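Notebook, capture room, November
Equipment plan for next quarter

Started 9:40. Goal for today was to get the purchase list into a state where Siobhán Ní Bhriain can sign it or cross things out. I ran the clear box task while I worked through the list, so the notes on each item come from having the grippers in my hands and not from the spec sheets.

Budget left for hardware is 2530. The Worotby quote for a second pair of hand-held grippers is 1198, cables and top brackets included, shipping not. Quote is good to the end of the month. That leaves 1332 for everything else, and the pads and table tops have to come out of it.
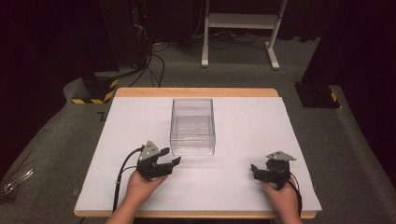 Grippers

Leaning toward the Worotby pair. The other option was Angelovski, who would sell us single units, but their bracket has a different hole pattern and we'd be making adapter plates again. Did that once for the Meston order and it ate most of a week. Not worth it for a small saving.

Need to ask Worotby:
- cable length, and whether they do a longer one. Ours run back past the forearms and I keep having to think about where they are on the table.
- strain relief at the gripper end. The drawing they sent doesn't show any.
- lead time if we order one pair now and another after the new year

Pads

Want 4 spare pads on the shelf, left and right in equal numbers. They go on with two screws from the top so a swap is quick, and I don't want to lose a morning waiting on the mail. Checked the set on the bench unit. Facing on the left one has a seam along the far top edge that looks slightly lifted. Put down as "watch" for now.
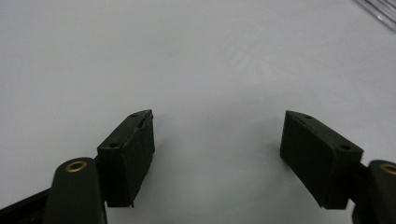
Pads open over the table top. Frayed line is on the far top edge of the left pad.

Plitar sells the facing as sheet stock, which would be cheaper than complete pads if someone is willing to cut and glue. Siobhán thinks we should buy complete ones for the first round and try the sheet later on the worn blocks. Fine with me. Ask Plitar for a sample either way.

Table and room

The white board is doing its job as a plain background but it has scuffs and smudges on it now. Adding 2 replacement boards to the list, matte, same size as the current one. Measure before ordering, the last note in this book only gives the length.

Clear boxes: keep using the one type. If we order more, get them all from one batch so the walls match.
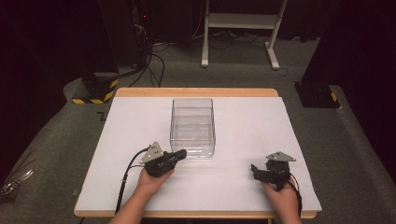

Clear box on the white board, left and right grippers in hand.

Cable covers for the floor behind the table. Several runs cross the carpet between the tower and the white stand. Not expensive, and I'd like it done before the second pair comes in and adds to it. Siobhán to say if this can go on the facilities budget instead of ours.

Left off the list for now: new table, second tower, more lighting. Revisit when the gripper order is in.

To do
- send Worotby the three questions
- get a shipping price and put it in the sheet
- Plitar sample
- measure the board, both directions
- clean copy of the list to Siobhán by 4:00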